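# Two days at the Plorstead small games fair

In January I went to Plorstead for the small games fair. I wanted to see one game mostly, Mullusmont, which is a strategy game where you raise a family of mountain beasts and send them against the lords of the valley. I have played the browser demo since last spring and I wrote to the makers two times about the save bug, so I felt a little like an old customer.

The fair is in the former bus station. You enter where the buses entered, and the ticket desk is in the old waiting room. There were 19 stands this year. My ticket was for both days and included one talk, which I chose badly (it was about music licenses, and I don't make music).

Mullusmont is made by Koven, a studio of four people. At the stand I met Daichi Kamata and Toshiko Yoshida. Mr. Kamata does the programming and the battle rules. Ms. Yoshida draws the beasts, and she had a sketchbook with early versions that visitors could look through. The Hornback, which in the demo looks like a goat with a bad temper, was in the beginning a kind of turtle. I liked the turtle more and I told her so. She said other people had told her the same, and that it may return as a rare evolution.

The build at the fair had the first two valleys. The demo has only one. The main changes that I noticed:

- Beasts now get tired. After two battles without rest they lose speed, so you need a second team.
- Hiring costs grow with the size of your camp. I started with 1000 coins and had spent them before the first lord, which was my own fault.
- The evolution screen shows what the beast will become before you pay. In the demo you had to guess or read the forum.
- You can skip the battle animation with the space bar.

The tiredness rule I don't love yet. It makes the early game slow, and the weaker beasts stay in camp anyway because nothing wakes up their talents. I asked Mr. Kamata about this and he wrote something in his phone. He also explained that the second lord changes his army depending on what you used against the first. I lost to him with three Hornbacks and a Moss Hound, and then I lost again with almost the same team - I wanted to be sure.

In the afternoon there was a small tournament with the same build. Sixteen players, one life each. Yasuo Tamura won it with a team of only cheap Spirits of the Well, which I had ignored completely because their attack is so low. He let the enemy get tired and used their healing. Minoru Ikeda came second. He had the strongest dragon of the whole fair and it fell asleep in the final, because he had no place to rest it.

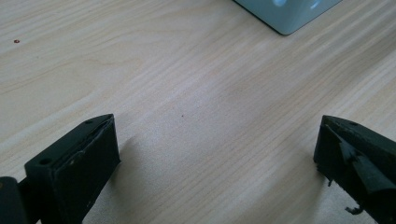
After the final Mr. Tamura stayed and showed his order of hiring to anybody who asked. He buys two Spirits first, waits one season, and only then takes a fighter. I tried it on the second morning and reached the second lord with coins left over. I still did not beat him, but it was close.

On the second day I also played a card game by Daichi Ogura, who came from Miyazaki with one laptop and a very long power cord. It has no name yet. You build a dungeon and the other player must walk through it, and then you change roles. The text is small and I had to ask about some icons, but the trap cards are good and a round is short.

Practical things, if you go next year: the hall is cold until noon, so bring a sweater. Food is only at the kiosk outside, and the noodle soup was finished early on both days. The stands for the big names are near the door and have a line - start from the back and you will get to play right away.

Koven plans to update the browser demo in spring with the new evolution screen. Old saves will not work with it. I have already started to write down my team.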